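Progress report, gripper comparison work package
Prepared by Houshang Ahmadpour for the Talebi fund, Oct 5, 2021
Covers the period since the August report

Short version first. The comparison is on track, the budget is fine, one hardware item is late. Trallia fingers are ahead on small objects, Vanex fingers ahead on anything wide or heavy. Two things I need from you are at the end, please don't skip them.

Apologies for the format, I'm writing this between sessions.

Where we were in August

Last report ended with the handles working but the two finger types not yet tested on the same task. We had numbers for each but on different objects, so no real comparison. You asked (fairly) why we were reporting them side by side at all. Agreed. Those numbers are dropped and don't appear anywhere below.

Also open from last time: which camera position to use, whether the controller could keep up with both hands at once, and the padding problem. All three have moved.

What we did this period

Settled on one shared task so that everything gets compared on the same thing. Pick up a pen or pencil from the table, turn it upright, put it in a clear plastic holder. Sounds small. Good test though - it needs a precise pinch, a rotation and a narrow target, and a bad gripper fails at all of them in different ways.

All demonstrations are done by hand with the hand-held grippers. The recordings then go to the controller side, where Namis (our replay and training software) tries to reproduce the motion on the arm. So a finger has to be good twice, once in a person's hand and once on the arm. That's where most of the surprises were.

Ran 80 demonstrations per finger type. Same pens, same pencils, same table height. Operators swapped between finger types so nobody only got practice on one.

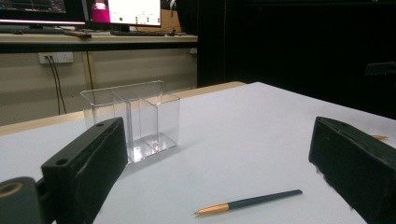

Why not test on the arm directly and skip the hand-held stage? Because the arm session costs most of a day to set up for each finger type, and a person with a handle can find the obvious failures in an hour. We only send a finger to the arm once it has survived that.

Finger comparison

Trallia fingers. Narrower tip, stiffer. Clearly better at getting under a thin pencil lying flat. Operators like them. Main complaint is that they don't forgive a bad approach angle, if you come in tilted the pencil rolls and you chase it across the table. On the arm this got worse, as expected, the arm doesn't chase very well.

Vanex fingers. Wide blocks with padding on the inner face. Slower to pick a thin pencil, but once they have it they keep it, and the turn to upright is steadier. Better on thick-barreled pens. Padding wears. We had to replace it twice during the demonstrations, and the second time I noticed the results had been drifting down for a while before anyone swapped it. From now on padding gets changed on a schedule and not when it looks bad.

Neither one is good at letting go. This is the thing I would underline if I could. Most of the failed placements were not failed grasps. The pencil got to the holder, was over the right compartment, and then stuck to one pad on opening and tipped out sideways. Both finger types. We think its the pad material plus opening too fast. Slowing down the opening on the arm helped some, not enough.

I'm not putting a winner in this report. If you forced me to choose today I'd say Trallia for the pencil task and Vanex for everything else we plan to do next year, which is an awkward answer for purchasing.

Cameras

Two positions tested. One camera on the gripper looking down past the fingers, one at head height looking at the whole work area. Question was whether we need both.

Gripper camera is the useful one for the last few inches. It sees the fingers and the pencil together and the alignment error can be read straight off the image. But the fingers themselves take up a lot of the view, the Vanex ones especially, and when the hand gets close to the holder you lose the far side of it. Clear plastic makes it harder. The walls show mostly as bright edges, and the software finds those edges in some lighting and not in others.

Head camera sees both hands and where everything is relative to everything else. Much better for the two-handed sessions. Too coarse for the final placement.

So: both. Not the answer I wanted cost-wise. We tried dropping the head camera for a set of one-handed runs and the controller mostly managed, but as soon as the second hand was doing anything at all the results fell apart.

Lighting matters more than I gave it credit for in the plan. Dark curtains next to the work area helped a lot with stray reflections. Cheap fix, should have done it in the spring.

Controller

Earlier version dropped frames whenever both grippers were streaming. Fixed. The cause was dull, a buffer setting on the second channel that had been left at its default. After the fix we ran full sessions with both hands and lost nothing.

Latency is acceptable for recording. Still too high for live teleoperation, but thats outside this work package and I only mention it because it was asked about on the last call.

Calibration between left and right hand drifts over a long session. Small drift, but on this task a small drift means hitting the rim of the holder. We now recalibrate at every break. Operators find this annoying. I have told them it stays until Namis can correct for it on its own.

Two-handed sessions

These started late in the period, so treat everything here as early. Idea is to see if a second gripper helps with the awkward part, getting a flat pencil off a flat surface, and whether the operators use the second hand at all if they aren't told to.

They do use it. Different people use it differently, which is bad news for training data and interesting otherwise. One operator works strictly one hand at a time. Another nudges with the right and picks with the left. We are not going to standardize this yet, want to see which habit the controller copies best first.

Cable handling is the practical headache. With a cable on each gripper you have to think about where your forearms are, and some of the early recordings have a slight tug in them whenever the left hand crosses over. Longer cables ordered. In the meantime the crossing recordings are kept but tagged seperately.
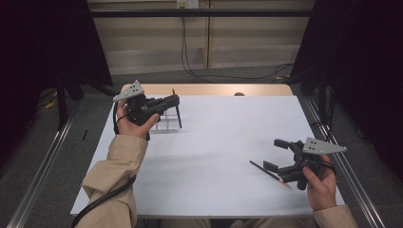
Problems and delays

1. Late part. The adapter that puts the Vanex fingers on the arm came with the wrong hole pattern and went back. Replacement is promised, no firm date. Until then Vanex arm results come from the old adapter, which has a bit of play in it. So those results probably look worse than they should.

2. Operator time. We planned on 3 operators and had 2 for most of the period. The sessions got done but the write-up slipped, which is why this report is late.

3. Pencil sharpness. Silly but real. A freshly sharpened pencil and a blunt one sit differently on the table and the pick is not the same. We now start each session with the same set and sharpen between sessions. Earlier recordings are usable, just noisier.

4. Disk space. Two camera streams per hand session fill the recording machine faster than planned. Currently moving data off every evening by hand. Works but won't scale.

Money

Spending is nearly on plan. Underspent on operator hours, overspent a little on padding and cables. No transfer between budget lines requested. The adapter is a supplier mistake and we are not paying for the second one.

Storage is the only new cost I can see coming. I'd like to cover it from the unused operator hours if you are ok with that, see below.

Next period

Repeat the Vanex arm runs as soon as the new adapter is in, full set, so that both finger types are compared on equal terms.

Try at least one other pad material on both finger types, only looking at release. No changes to anything else while that is going on.

Finish the two-handed recordings and get a first replay on the arm. I would be happy with a clumsy one.

Write up the camera comparison properly. Most of the text exists, figures do not.

What I need from you

First, a yes or no on using the unspent operator hours for storage. An email is enough. Sooner is better, the evening copying is eating into session time.

Second, a decision on whether the final report has to name a single recommended finger. The proposal says it does. I think a split recommendation by object type is more useful and better supported by what we're seeing, but if the wording is fixed then I need to weight the tasks differently and I'd want to start on that now.

Raw session logs are in the shared folder under the Trallia and Vanex names. The tagged cable recordings are in there too, in their own subfolder, please leave those out of any totals.

H. Ahmadpour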